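Lirkow room group, notes from January 31, 2022

I took the minutes again (my turn, apparently!). Szu-yu opened with the white table and what should stay on it.

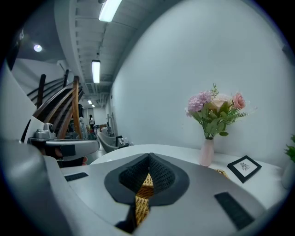 Do the flowers need watering? They're artificial, so a quick dust in May will do.

Güven asked for 122 to spend on a second vase - agreed.

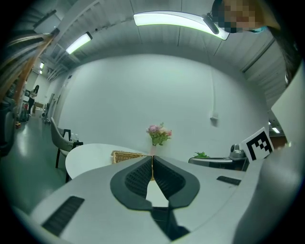 Painting came next, and Szu-yu has a quote from Westix for 506. I'd like the back wall kept plain white, and the long light up on the ceiling can stay too. Güven will ring Westix.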